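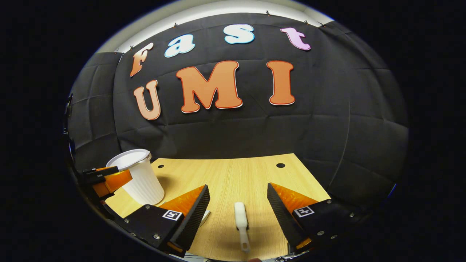 Emley Cutting Machine Review: Six Months In

I've owned enough craft gadgets that ended up in the closet to be suspicious of any box with "effortless" printed on it. The Emley has it twice. I bought mine in February for $500, plus $90 for the starter pack of mats and blades, which the store page calls optional and which you will need by the second weekend.

What I wanted was simple. I make banners and lettering for school plays, birthdays and the odd church sale, and my wrists are tired of scissors. A machine that cuts a clean curve in cardstock would earn its table space.

Does it cut a clean curve? Mostly, yes. On plain cardstock the edges are as good as anything I've had from a print shop. Lowercase letters with tight insides, the a and the e especially, come off the mat without tearing if the blade is fresh. When the blade is not fresh you get a fuzzy corner, and the software gives no warning. You find out when you peel.

Adhesive felt is another story. The manual lists it as supported. I went through a whole roll trying the felt setting, then the "heavy fabric" setting, then a custom one I found on the user forum, posted by a man named Kvido Lukáč who seems to know more about this machine than the company does. His numbers worked. Theirs didn't. Make of that what you like.

The outline feature gets a lot of attention in the ads. It draws a border around your letters so you can cut a second, slightly bigger layer and glue the two together. Fine, but I could do that in free software ten years ago. It also rounds off sharp corners a little, so a capital M ends up looking softer than you drew it.

Now the noise. The box says "whisper quiet". My dog leaves the room.

The app wants an account before it will open your own files, and it pushes a paid design library every time you start it. They advertise 900 fonts. I scrolled through 114 before I gave up, and a lot of them were the same script with a different swash on the end. I load my own now.

I also tried a friend's Rotonico for a week. Slower, uglier, no outline tool, but it held its blade depth better on thick paper and it never asked me to log in. If I were buying again I'd look hard at that one – or wait for a sale.

Three stars. It does the job I bought it for and not much of what the box promised.

Updated October 2022: the replacement mat has lost its stick already.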